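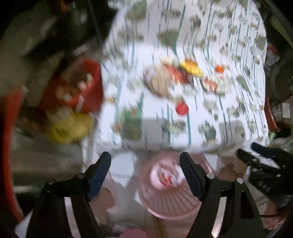
23 March 2024

Saturday, so the phone is quiet and I can finally write up the recording rules before Oddur rewrites them from memory. Current version is 4. Versions 1 to 3 are on the shared drive and should be left there to die.

Where we stand: 2,333 clips in from homes for the Timix set, target for this batch was 2,000, so on paper we are ahead. On paper. Sadia has been through the first lot and a fair number won't survive. Main offender is blur on the approach. People get the hand-held gripper over a table and swing it as if swatting a wasp, and then the plate is a brown smear and whoever labels it has to guess. Guessing is what rule 6 is meant to stop, see below.

Rules as agreed, with grumbling noted:

1. Move at the speed you would carry a full cup of tea. Oddur wanted a figure in centimetres per second. He was asked how a person at home would measure that and went to make tea, slowly, which I took as agreement.

2. Hold still for a breath before the first move and after the last one.

3. Leave the home as it is. No tidying, no plain cloth put down to help the software. A patterned tablecloth stays on. The old Drokton guide said "clear the surface of all non-task items", and that is how they ended up with a model that only knew about empty tables.

4. Both grippers go back to the same start position between clips. Fingers open, pads facing each other. Check the pads for crumbs. If a pad has come loose, stop and ring us, do not glue it. (The glue was Ekance's idea. We still have that gripper. It is permanently one gripper and one teaspoon.)

5. Feet. Version 3 said closed shoes at all times, copied straight from the rules for the workshop floor, where there are arms that can hurt you. In somebody's home with a hand tool it is silly, and plenty of households don't wear shoes indoors. New wording: follow the custom of the house. Closed shoes stay compulsory in our workshop, and yes, that includes Saturdays, and yes, I have gone and put mine on.

6. Labels. If you can't tell what a thing is, write "unclear" and move on. "Red round object" is a good label. "Tomato" is a good label only if it is a tomato. Sadia and I labelled the same 14 clips separately yesterday and agreed on 13. The last one was a lid or a lemon, and we are no longer discussing it.

7. Food on the table is fine. Don't grip hot dishes, and wipe the pads before touching anything somebody intends to eat.

8. Consent sheet signed by every adult in the home before the first clip. Names and addresses covered up or cut out before upload. Navaratnam want this done at their end, I want it done at ours. Mine is stricter so we do mine until somebody senior objects in writing.

Still open: what counts as too blurred. Sadia's test is whether she can find the edge of the plate. Mine is whether she sighs. Hers is going in version 5.

To do:
Print the rules large enough to read without glasses.
Ask Timix whether blurred clips can be kept in a separate folder, they may be some use for testing.
Oddur to check pad wear on both sets and write it down this time.
Next review in April, once the rest of the labels are back.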